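Zofia Grabowska keeps her tools in a biscuit tin, and the tin has its own shelf at Rosus, between the spare cables and the kettle. She had it open on her knees for most of our talk, and I think she was happier that way than she would have been with her hands folded.

She looks after a pair of hand-held grippers that the team calls Sowa, after the Polish word for owl. People hold one in each hand and do ordinary small jobs with them, and the arms in the next room learn from what was recorded. "Everybody wants to talk about the arms," she told me, laughing. "But if the hand pieces are off, the arms learn something crooked, and then you spend all of June finding out why."

So what does looking after them mean, day to day? Mostly screws, it seems, and cables. She goes over the jaws every morning, opens and closes each one 8 times and listens. "You hear it before you see it. A dry little click, like a knuckle." The pads get swapped after some 4,000 grips. She used to stretch them further, until a set gave out at 1,501 and she lost her faith in stretching anything - that one had been glued badly, but still.

The cables worry her more than the jaws do. Wherever a cable leaves the gripper it wants to bend in the same spot, over and over, so she leaves plenty of slack by the wrist and asks people to let it hang. "They tidy it! They are nice people, they tuck it in, and then I am soldering again."

Her favorite check is the one with plugs and a power strip, and she will happily run it long after she needs to.
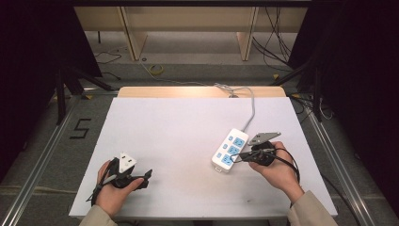
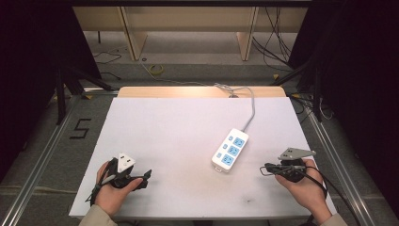
"A plug is very honest," she went on. "It goes in straight or it doesn't go in. With a sponge you can be sloppy and never know." If the tips of the jaws don't meet evenly, a plug will twist as you push, and she can feel that in her thumb. Then it's back to the tin for the smallest hex key, a quarter turn, and another try.

I asked whether she ever gets tired of it. She thought about that for quite a while, picking through the tin. "Of the soldering, yes," she said, and found the screw she'd been looking for.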